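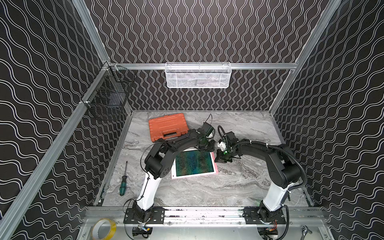

Drornusetti – Datenkarte zur Remix- und Rework-Sammlung

Kurzfassung

Drornusetti ist eine annotierte Sammlung von 871 elektronischen Musikstücken, überwiegend Remixe, Edits und Reworks aus dem Umfeld kleiner House- und Nu-Disco-Labels. Enthalten sind Metadaten, Taktraster, Tonartangaben und Verweise auf die jeweilige Vorlage. Audiodaten werden nicht mitgeliefert.

Stand dieser Karte: 21. Februar 2022

Inhalt des Verzeichnisses

tracks.csv – eine Zeile pro Stück
vorlagen.csv – Originale, auf die sich die Bearbeitungen beziehen
beats/ – Taktraster als Textdateien, Zeitangaben in Sekunden
schema.txt – Feldtypen und zulässige Werte

Felder in tracks.csv

track_id: laufende Kennung, wird nach Löschungen nicht neu vergeben
titel: Schreibweise wie auf der Veröffentlichung, inklusive Klammerzusätzen
kuenstler: bei Duos der Projektname, Einzelpersonen stehen im Feld mitglieder
art: remix, edit, rework oder original
vorlage_id: leer, wenn art den Wert original hat
bpm: Dezimalzahl, Punkt als Trennzeichen
tonart: englische Notation, also Bb statt B und B statt H
quelle: Lirkov oder Urkelstead

Die Abgrenzung zwischen edit und rework folgt der Angabe des Labels. Fehlt diese, gilt als edit, was ausschließlich Material der Vorlage verwendet. Neu eingespielte Spuren führen zu rework, auch wenn die Gesangsspur unverändert übernommen wurde.

Herkunft

Der größere Teil der Einträge stammt aus dem Katalog des Labels Lirkov, der Rest aus dem Archiv der Sendereihe Urkelstead. Beide Bestände wurden von Jarmila Šťastný zusammengeführt. Dubletten sind über Titel, Spieldauer und Vorlage abgeglichen. Mixtape-Fassungen mit eingeblendeten Übergängen wurden entfernt, sofern eine Einzelveröffentlichung vorlag.

Annotation

Jedes Stück wurde von 2 Personen unabhängig bearbeitet (Graciela Zapata, Matúš Polák). Bei Abweichungen in der Tonart entschied Branislav Hrubý. Das Tempo wurde zunächst automatisch geschätzt und danach von Hand korrigiert; halbierte und verdoppelte Werte waren der häufigste Fehler. Stücke mit Tempowechsel tragen den Wert des längsten Abschnitts.

Bekannte Einschränkungen

Bei etwa 3 Prozent der Einträge ist die Vorlage nicht gesichert. Sie sind mit vorlage_unsicher = 1 markiert.
Die Schreibweise von Gastsängerinnen und Gastsängern ist uneinheitlich (feat., ft., with).
Taktraster beginnen beim ersten hörbaren Schlag. Bei langen Flächen-Intros liegt dieser teils deutlich nach dem Dateianfang.
Genreangaben fehlen. Die Felder aus dem Lirkov-Katalog waren dafür zu lückenhaft.

Änderungen

Version 2: Feld mitglieder ergänzt, Tonarten auf englische Notation umgestellt, fehlerhafte Verweise in vorlagen.csv berichtigt.
Version 1: erste interne Fassung vom Dezember, ohne Taktraster.

Nutzung

Die Metadaten dürfen für nichtkommerzielle Forschung und Lehre verwendet werden. Rechte an den Aufnahmen bleiben bei den Labels – für Hörproben ist dort anzufragen. Bei Veröffentlichungen bitte den Namen der Sammlung und die Versionsnummer nennen.

Korrekturen nimmt Shona Kereama entgegen, nach Möglichkeit mit track_id, Feldname und Beleg.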